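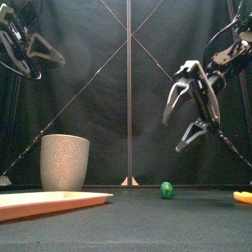
Wanted: people who will write down what they eat for supper (and let me read it)

Hi! I'm looking for 11 households to keep a supper diary for me through the rest of spring, and if you live anywhere in Ridside or out along the Cuvine road, I would love for one of them to be yours.

Some background first. I write a small newsletter on home cooking, and for a long while now I've wanted to put together a book on what people in this town really have for supper on a plain weeknight. I don't mean holiday tables or the dishes we bring to a potluck when we want to show off. I mean the eggs on toast, the second night of chili, the cereal you ate over the sink because practice ran late. I grew up on my grandmother's noodle casserole and I can tell you exactly how it tasted, but I couldn't tell you one thing she made on a regular Tuesday when she was tired, and that bugs me more every year!

I ran a trial of this in April with four households on my own street and it was so much fun that I'm doing it properly. One of them ate breakfast for supper far more than they'd have guessed, and another found out they own three open jars of the same mustard. I laughed, then went and checked my own fridge, and let's just say I'm in no position to laugh.

What you'd be doing

You keep a diary for 4 weeks. Each night you jot down what you ate, who was at the table (first initials are fine, or just "me and the kids"), where the food came from, and anything else you feel like telling me. Two lines is plenty. If you want to write a page and a half on your feelings about canned peas, please do, I will read every word.

You can use the paper notebook I give you, type it up, or leave me a voice message and I'll do the typing. Handwriting doesn't matter. Spelling doesn't matter. Skipping a night is okay too, just write "skipped" so I know it wasn't a night you went without.

At the end I'd like to come by or call for a chat, an hour or so, and go over the diary together. That's usually where the good stories come out (the mustard came up in one of those).
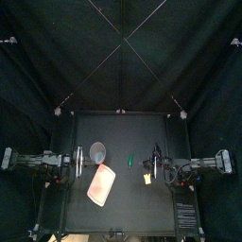 Please don't change how you eat on my account. I know it's tempting. In the trial I had a couple of very fancy first weeks, with salads, and then by the second week everyone had relaxed and we were back to grilled cheese. I like grilled cheese. I'm not a dietitian and I won't be adding up your vegetables.

Who I'm looking for

All kinds of households, really. One person living alone counts as a household. So do roommates, and so do three generations under one roof. I'd especially like to hear from people who work nights, because your supper might be at six in the morning and I have so many questions. I'm also short on folks from the Allbridge end of town, where I hardly know anyone.

You need to be 18 or over to sign up, though kids in the house are welcome to add their own notes and drawings. You don't have to like cooking. If supper at your place is mostly takeout, that's supper, and I want it in there.

What you get

I can pay each household $400, half when you start and half after our chat. It's coming out of a small grant plus what my newsletter readers chipped in. You also get a copy of the book when it's done, and your notebook back if you want to keep it.

Nothing goes in the book under your real name unless you ask for that. You'll see your pages before anyone else does, and you can cross out whatever you like. If you want to quit partway, quit, and the first half of the money is yours.

How to sign up

Send me a note through the Supper Diary page on my site, or drop a card in the box by the register at Deng Grocery (they've been very nice about letting me keep it there). Tell me who lives with you, what part of town you're in, the best time to call, and what you had for supper last night. That last one is my favorite part, so don't leave it out!

If more people write in than I have room for, I'll pick so that I get a good mix of homes, and I'll keep everybody else on a list for the fall. Either way you'll hear back from me.

I can give you a notebook in English or Spanish, and I have a large print version as well. Just mention it when you write.

Posted 8 May 2022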